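Racking and stacking the patterned plates

26/07/2022
Filed under: Kitchen, storage

I measured the plate cupboard again this week, after the second chipped rim of the year. Both chips were on the patterned set, and both were at the edge where one plate had been pulled out from under others. The plain Ostberg plates live in the same cupboard and have come to no harm, so I have changed how the patterned ones are washed, dried and stacked. Notes follow, mainly for my own use.

1. Washing

One plate at a time, in a plastic bowl set inside the sink. Water at 43 degrees by the probe thermometer, which is as hot as I can stand without gloves. A soft sponge on the face and the rim, and a nylon brush on the foot ring underneath, where grease collects. I do not use the green scouring pads on anything with a printed rim. The Desmont pads I tried last September left fine scratches on a saucer within a fortnight and are now used on oven shelves only.

2. Draining

The rack is white coated wire with upright loops, one plate to a slot. Filling every slot saves space but the faces stay wet, so I fill alternate slots and do two loads. With the kitchen window open, a plate in an alternate slot is dry to the touch in 26 minutes. In a full rack I gave up checking and used a cloth.

The rack stands close to the tiled wall. It wants lifting once a day and the counter wiping under the wires, as water sits there and marks the paint. The counter is an old painted one and has already worn through in patches on the side that gets the most use. I have a tin of Hinex clear sealer for it and have not opened it yet.

3. Moving from rack to stack

Hold the plate by the rim, tilt it until it is nearly on edge, then lower it. Do not slide it across the one beneath. The foot ring is unglazed and will scratch a printed face quite easily.

The teal rims with HAO SHI HAO WEI in white capitals go together. The ones with The Moment lettered inside the rim make a separate pile, as I use them less often. 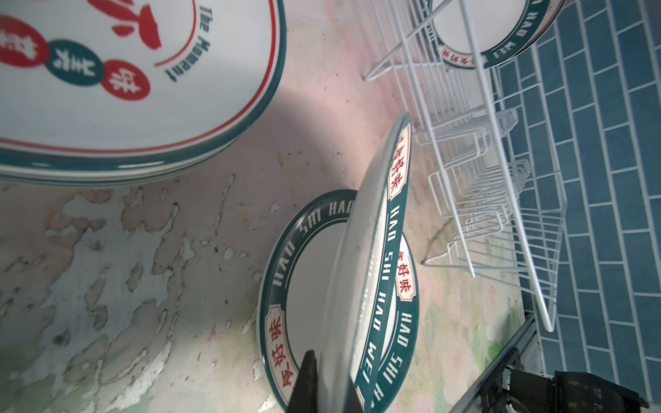 4. Stack height

A tall pile on the counter is fine while sorting. In the cupboard I now stop at 7. Each plate weighs 400 grams on the kitchen scales, so a full pile comes to 2.8 kilograms, which I can lift down in one go with both hands. Higher than that and I start pulling from the middle, which is how the chips happened.

5. Liners

Felt discs between plates, cut from a roll of Yorath drawer liner using a saucer as the template. The discs cover the printed centre and leave the rim clear. Paper towel works too but creeps out of position and has to be replaced.

6. Still to do

Fit a second shelf so the two patterns need not share. The existing pegs are 5 mm and the spare ones I have are 6 mm, so either the holes get drilled out or I order more pegs. The chipped plates have been moved to the windowsill and are under the basil.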